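Gripper drops to low force mid-cycle, no fault raised
Last updated: March 1, 2019
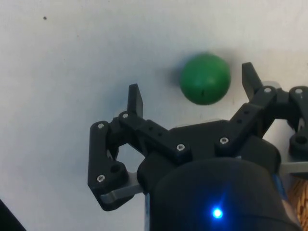 Wrist camera view, fingers either side of the green ball. Blue LED is lit.

stela_tudose wrote:
Two-finger parallel linkage gripper on a Brasiretti arm, Tawfik controller, pick and place with a ball as the test piece. Set force is 50 per cent. On some cycles the fingers close to the correct width, the controller reports object held, and the ball falls out during the lift. Status LED stays blue and nothing goes in the fault log. When I read the force register back after a drop it says 5, not 50. Power cycling restores it. Has anyone seen the register change by itself?

milbridge_maint wrote:
Check the pivot screws first. If one has backed off, the tip splays under load and a round part will squeeze out. In your photo the ball is sitting nearer the right finger as well, so the right one touches first and pushes it across.

stela_tudose wrote:
Screws checked with a torque driver, none loose. The offset is there on good cycles too. A loose pivot doesn't explain the register.

gantrygoat wrote:
It might if you have two problems. I wouldn't rule out the mechanical side on one check.

T_Dogbe wrote:
We had this at Skomelthorpe last September. The gripper was browning out. Supply sagged when the arm accelerated, the gripper board reset and came back with its default force, and the controller never noticed as the reset was shorter than its polling interval, 100 ms on ours. The LED returns to blue after a reset, so it tells you nothing. Put a scope on the 24 V line at the wrist, not at the cabinet.

milbridge_maint wrote:
A reset should drop the held bit though. She says it reports held.

T_Dogbe wrote:
Held is worked out from finger position on that firmware. Position survives, force doesn't.

gantrygoat wrote:
Then the simple fix is to write the force register before every close and forget about it.

T_Dogbe wrote:
I disagree with that. It covers the close but not a reset during the lift, and that's when the arm is drawing the most. With a ball you lose a ball. With a heavier part over a walkway it's a safety matter, and you've hidden the only evidence.

gantrygoat wrote:
Fair enough for heavy parts. For a bench test I'd still do it.

stela_tudose wrote:
Scoped at the wrist this morning. There is a dip on the first part of the lift, 2 ms wide, and the register reads 5 straight after. Cabinet end is clean. The wrist connector has one pin with a discoloured crimp - I'm replacing the whole lead and not just the pin. Arm is locked out until it's done. I'm also adding a force read-back after the lift, with a stop if it doesn't match.

milbridge_maint wrote:
Colour me corrected on the screws. Post the trace with the new lead fitted, same speed and same payload. If the dip is still there, look at the supply rating next.

stela_tudose wrote:
Will do. Lead is on order, should be here Tuesday.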